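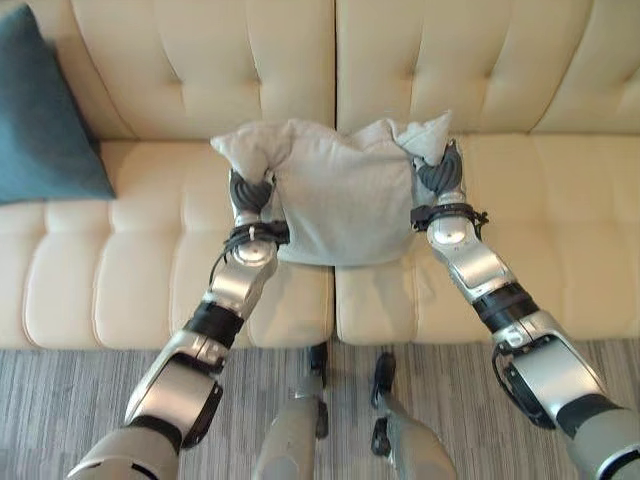 The cream sofa, one blue pillow and the gray one.

When we moved to the apartment on Vineck street, the sofa was already decided. My mother-in-law had bought it, used it for two years and then found it too big for her new living room. So it came to us, cream leather, with all these small puffy squares on it. I did not choose it and in the beginning I did not like it very much. I wanted something in dark fabric, simple, where you don't see the crumbs.

Now it is January and I am writing about this sofa, so you can guess that I changed my mind. But it took some time, and mostly it took pillows.

The first problem was that everything slides. Leather is smooth and a pillow does not hold on it like on fabric. In the evening I put the pillows nicely, in the morning they were lying flat on the seat or on the floor. My husband said we should remove them all. I said that a sofa like this without pillows looks like the waiting room of a dentist. We did not agree for several weeks.

The second problem was the color. Cream is a difficult color, I learned. In the store everything "goes with cream," but at home my cream is a little yellow in the folds, and a pure white pillow next to it makes the whole sofa look old. I tried white, and I also tried a beige one from Flokard that was almost the same color as the leather. It disappeared! My sister sat on it without noticing.

The teal blue one I found by accident, in the box of things on sale near the cash register at Fonseca. I only wanted to buy light bulbs. It was the last one and the label was missing, so the girl had to call someone to ask the price. I put it on the left side and suddenly the sofa looked like we had planned it. Blue makes the cream look clean. I don't know the theory behind this, maybe a reader knows.

The gray one is a cover I bought separately, from Rorisik, with an old filling inside. I will say some words about the filling because this was my biggest mistake. I measured the cover and bought a filling with exactly the same size. The result was a sad pillow, with soft empty corners that fall to the side when you lift it. Hye-jin Koo, my neighbor, who used to sew curtains for a hotel, looked at it and asked me if it was sick. She told me to take a filling one size bigger than the cover. It is hard to push inside, you have to fold it in the middle like a taco and then open it, but afterwards the corners are full and the pillow can stand by itself. I have not bought the bigger one for the gray cover yet. It is on my list, after the shower curtain.

She also showed me how to lift a pillow by its two top corners, shake it and let it drop on the seat before you lean it back. I used to punch it from both sides, and then the filling went into one lump. With the corners it spreads better. It also takes less force, and my wrists are not so good.

For the sliding I tried three things. A thin anti-slip mat under the seat cushion did nothing for the pillows, of course, because they are on top. A blanket on the backrest worked, but it covered the squares, and by then I had started to like the squares. What works for me now is to lean the pillow in the corner so that one part is on the backrest and the lower edge is on the seat, a little turned to the middle. If it stands too straight it comes down. I do this every evening before bed, it takes less than a minute.

Cleaning is the part I still don't enjoy. The dust goes into the folds between the squares and a normal cloth only goes over it. I use a soft brush, the kind for shoes — a new one, not from shoes — and I go along the lines, first all in one direction and then across. After this a cloth that is only a little damp. I do the backrest before the seat, otherwise I do the seat again. In the gap between the two seat cushions I have found coins, a hair clip, many sunflower seeds and the small key of a suitcase which we had already broken open with a screwdriver.

My husband has stopped talking about removing the pillows. He sleeps on the gray one on weekend afternoons, and maybe this is also why it is so flat.

I am thinking about one more pillow for the right side. I saw a mustard yellow in a magazine and my sister says green. If you have a cream sofa and you tried one of these, please write me in the comments, with the brand if you remember it. Next time I will write about the balcony door, which is finally closing.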